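We use cookies to remember your settings. Accept all | Manage choices

Sun 27 October

Should have gone to bed an hour ago but I want to get this down before work swallows it. Four weeks now since the robot came to Cludton, and my old job — packing and checking stationery kits for Pramari — is more or less its job. Mine is now minding it. Same bench height, same biscuits, different shoes (I'm on my feet a lot more!).

I thought I'd hate it. I don't, quite. My wrists have stopped aching, for one thing, after over 1,000 cases a week since April. But I do miss the chatter down the line. You can't gossip with a gripper.

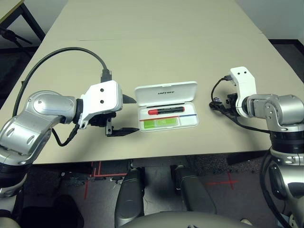

What Valentin said

Caught Valentin Tessier by the kettle and asked him straight out about hours. He says nobody's being let go before the Bhatt contract is settled, and there's a 30-hour minimum for all of us until then. I'd like that in writing, please. 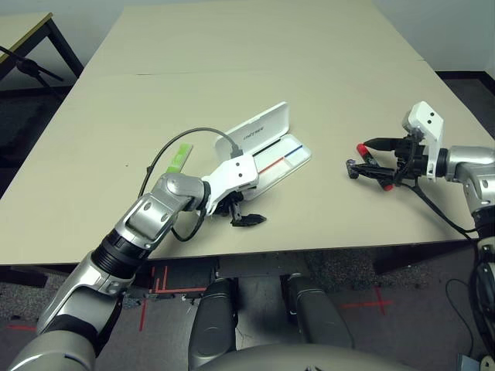

My own worry is smaller and a bit silly. I was good at packing. I had a rhythm, I could do it while planning tea, and people asked me to show the new starters. Now I'm a beginner again at my age, stood there watching it hold a red-capped marker beside an open case and wanting so badly to reach over and do it myself. Old habits. The Batitik training book is 88 pages and I've read maybe the first chapter, with the telly on.

Anyway, early shift tomorrow and I still haven't found my other glove.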